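4.2 O que fica em cima da mesa

A literatura sobre organização doméstica gosta de gavetas. Mede-as, fotografa-as, propõe divisórias. A superfície de trabalho, onde as coisas de fato passam a maior parte do tempo, costuma receber um parágrafo e um suspiro. Nesta seção invertemos a proporção e tratamos de dois tipos de objeto que os participantes de Jenside e Bristach tiveram dificuldade em classificar: o miúdo sem nome e a ferramenta com nome demais.

Chamamos de miúdo sem nome qualquer peça pequena que o participante reconhece como sua, se recusa a descartar e não consegue designar. Dos 79 itens registrados no protocolo Ruler, 15 caíram nessa categoria. As respostas à pergunta "o que é isto?" foram de "uma rodelinha" a "deve ser de alguma coisa" - esta última, a nosso ver, difícil de refutar. O disco branco e fino é o caso típico (Figura 3a). Pode ser uma ficha de plástico, pode ser o que sobra de um furador de papel, e a dúvida basta para lhe garantir residência permanente sobre a madeira clara.

A ferramenta com nome demais apresenta o problema oposto. A tesoura de cozinha (Figura 3b) foi atribuída pelos participantes à gaveta de talheres, ao porta-utensílios, à caixa de costura e ao escritório, com igual convicção. A capa das lâminas complica o quadro: no esquema de Nyberg, que adotamos com poucas alterações, objeto e capa são unidades distintas quando separados e uma só quando juntos, de modo que guardar a tesoura corretamente reduz o inventário da casa. Dois codificadores discordaram sobre esse ponto durante boa parte de outubro. 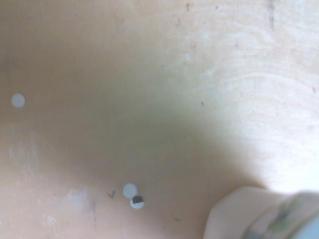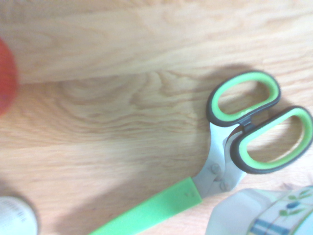 Figura 3. Itens sobre superfície de madeira clara. (a) Discos brancos, dois deles parcialmente sobrepostos. (b) Tesoura de cozinha com cabos em cinza-escuro e verde-limão e capa verde-limão nas pontas das lâminas.

Para a codificação, cada item recebeu uma nota de 0 a 100 em "custo de decisão", calculada a partir do tempo que o participante levou para indicar um destino. Esperávamos que o custo crescesse com o tamanho do objeto. Ocorreu o contrário: os itens menores consumiram mais tempo por unidade, e em 5 casos a sessão foi encerrada sem que se chegasse a um veredito. A tesoura, com toda a sua ambiguidade, foi resolvida depressa, ainda que em lugares diferentes por pessoas da mesma casa.

A sobreposição de peças exigiu uma regra própria. Discos que se tocam foram contados em separado, mas avaliados em conjunto, pois vários participantes passaram a chamá-los de "coleção" assim que havia mais de um. O termo foi mantido na tabela de códigos, sem aspas, e é retomado na seção 4.3 a propósito dos elásticos.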